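Siriwardena Legal Supply
Home > Document Handling > Numbering and Indexing > Gratholm 2816

Gratholm 2816 Page Numbering Station

Item number: 2816
Manufacturer: Gratholm
Stocked at: Ernville
Sold to: law offices, court reporting firms, records departments
Page revised 9 June 2018

The Gratholm 2816 is a desktop station for applying sequential numbers to loose paper documents before production, filing or trial. It prints a prefix, a number and an optional suffix in one of the four corners of the page, and it writes a matching line to an index file for every sheet it prints. The station is intended for offices that still receive a share of their client records on paper and need those records numbered before they are scanned or copied.

Numbering is applied to the original or to a working copy, at the choice of the office. Most offices number a working copy and keep the original set unmarked. The station treats both the same way and does not record which was used, so the choice should be entered in the matter notes field at the start of each run.
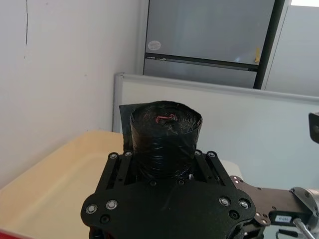
NUMBERING AND INDEXING

The print head accepts a prefix of letters, digits, hyphens and underscores. Spaces are not accepted in a prefix. Numbers are padded with leading zeros to a fixed width set by the operator, and the width cannot be changed after the first sheet of a run has been printed. If the width turns out to be too short for the volume of documents, the run must be closed and a new one opened under the same prefix with a wider field. The station will warn the operator that the two runs sort differently in most review software.

The index file is plain comma-separated text. Each line holds the number, the run name, the document break flag, the confidentiality legend (if any) and the time of printing. No proprietary reader is needed. The file can be opened in any spreadsheet program or loaded into a review platform as a cross-reference file after the column headings are mapped.

Document breaks are set in one of two ways. The operator may press the break key before feeding the first sheet of a new document, or may insert a Wollevham separator sheet between documents. The station reads the mark on the separator, sets the break flag on the next sheet and passes the separator through without a number. Separators can be reused until the mark is worn or creased. Photocopied separators are not reliable and are the most common cause of missed breaks reported to our service desk.

Confidentiality legends

Up to 3 legends may be stored at one time. Each legend is a single line of text printed opposite the page number. Legends are typed on the front panel or loaded from the office computer. The wording is the responsibility of the office and should be checked against the protective order in the matter before the run begins, including capitalization where the order specifies it. The station does not supply standard wording.

A legend can be turned on or off between sheets without closing the run. The change is recorded in the index file on the first sheet affected. If a sheet has been printed with the wrong legend, it should be reprinted from a clean copy using the Replace function, which prints the same number a second time and adds a replacement entry to the index. The first entry is kept. Some offices have asked for a way to remove it, and Gratholm has declined to add one.

Feed and paper

The feed tray takes letter and legal sizes, and mixed stacks of the two if the guide is set to letter width. Staples, clips and adhesive notes must be removed. Onionskin, carbonless forms and photographic paper should be hand fed one sheet at a time through the front slot. The straight paper path is used for hand feeding and can also be selected for card stock.

Folded sheets will feed if the fold has been flattened and the folded edge enters first. Sheets with torn leading edges should be placed in a clear carrier. The carrier is not marked by the print head, so the number is applied to a small label on the face of the carrier instead, and the label must be of the Wollevham low-tack type.
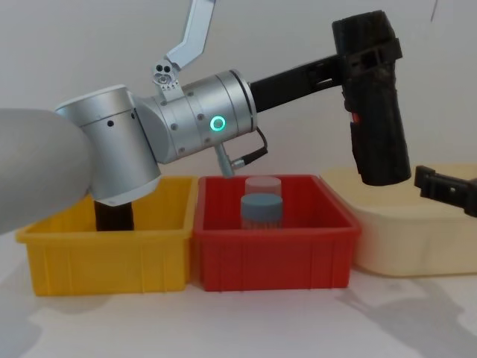
Labels of the permanent type will also print, but they cannot be lifted without damage to the carrier and in some cases to the document under it. Siriwardena does not accept returns of carriers to which permanent labels have been applied. A roll of low-tack labels is included with each new station, and further rolls are listed under Supplies at the end of this page.

Double feeds are detected by a thickness sensor ahead of the print head. When a double feed is detected the station stops before printing, holds the number and waits for the operator to clear the path. No number is lost. The sensor is calibrated on ordinary copy paper and should be recalibrated when a run consists mainly of heavier stock. Calibration takes a single sheet of the paper in question and is started from the Setup menu.

Blank pages

The station can be set to number blank sides, to skip them, or to stop and ask. The setting applies to the whole run. Offices differ on this point and production agreements often address it. Where an agreement is silent, we recommend that the setting be written down in the cover letter that goes out with the documents, so that a gap or a numbered blank does not have to be explained later in correspondence.

Two-sided originals are numbered on both sides in sequence if the duplex unit is fitted. Without the duplex unit, the stack is run once for the front sides with the increment set to 2, then turned over and run again starting from the next even number. The procedure is reliable for short stacks. For long stacks it is slow to correct if a sheet is dropped or turned, and the duplex unit should be ordered.

Capacity and run limits

A run may contain up to 2000 sheets. When the limit is reached, the station closes the run and offers to open another that continues the sequence. The index files are separate but can be joined from the front panel or on the computer. The limit is set by the memory used to hold the Replace history and is not adjustable.

Run files are kept on the station until they are exported and deleted by a user with supervisor access. Deletion is logged. If the office has a records retention policy that covers working files, the station should be included in it, as exported copies on the network do not cause the local copies to be removed.

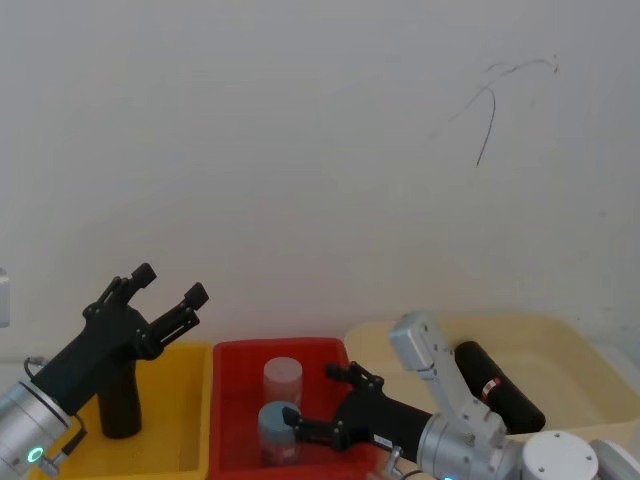
Intake order has more effect on throughput than feed speed. A clerk who must stop to decide which matter a folder belongs to will idle the station for longer than any paper jam. The manual recommends that paper be separated before it reaches the operator, with one open container for each state: to be prepared, ready to number, and numbered. Plastic bins in different colors are enough for the purpose; a yellow, a red and a cream one side by side along a wall would cover the three states without any printed signs. The order should run in the direction of work and should be the same at every station in the office. Client originals that are not to be numbered should be kept out of the row altogether and logged in a separate place.

Access and audit

The station has operator and supervisor levels. An operator may open and close runs, set breaks, change legends and replace sheets. A supervisor may also delete runs, change the clock, edit stored legends and export the audit log. Both levels use a numeric code. Shared codes are permitted by the software, but the audit log identifies users only by code, and a shared code will make the log of little use if the handling of a document is questioned.

The audit log is separate from the index file. It records sign-in, sign-out, setting changes, stops, double feeds and replacements. It does not record page content, and the station has no camera or scanner and keeps no image of any document.

Connection

The station connects to a computer by USB or to the office network by cable. Wireless connection is not offered. A shared folder can be named as the export location, and exports can be set to run at the close of each run or on demand. The station does not need an outside internet connection for any function. Software updates are supplied on a USB drive, normally in March, to offices with a current service agreement.

Included with the station

Numbering station with feed tray and output tray
Black print cartridge
Wollevham separator sheets, one pack
Wollevham low-tack labels, one roll
Clear carriers, letter size
USB cable and power cord
Printed operator manual

Options

Duplex unit, factory fitted or fitted at our Ernville service counter
Legal-size clear carriers
Red print cartridge (check local court rules before using color on filed copies)
Extended output tray
Dust cover

Supplies

Cartridges, separator sheets, labels and carriers are stocked in Ernville and ship with regular office supply orders. Cartridges from other Gratholm models fit the holder but are not recognized by the 2816 and will bring up a fault message. Separator sheets from the earlier style, with the mark on the long edge, are not read.

Service and returns

New stations carry the Gratholm limited warranty, a copy of which is packed with the manual. Unopened stations may be returned to Siriwardena in the original carton. Opened stations may be returned after all run files and the audit log have been exported and cleared. We do not accept stations that still hold client data, and a station received in that state will be sent back at the expense of the customer.

Requests for a quotation should state the item number, the number of stations, whether the duplex unit is required, and the delivery address. Bar association purchasing codes may be entered on the quotation form.

Related items: separator sheets, exhibit tabs, label rolls, clear carriers, closed-file boxes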